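Why do doors have handles?

A door is heavy, but you can open one with a single hand. The handle helps you do it.

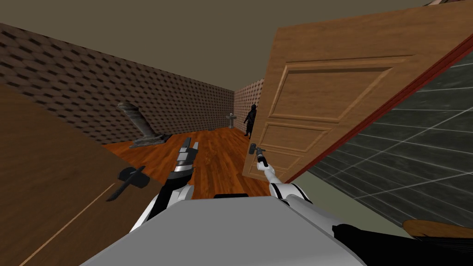 A lever handle on a door.

Inside most doors there is a small piece of metal called a latch. A spring pushes it into a hole in the frame, and this keeps the door shut. When you press a lever down, the latch slides back and the door can move.

The handle is a long way from the hinges – try pushing a door close to its hinges and you will feel how much harder it is.

Round knobs do the same job, but you have to grip and twist them. A lever can be pressed with an elbow if your hands are full.

Word to know
Hinge: the joint a door swings on.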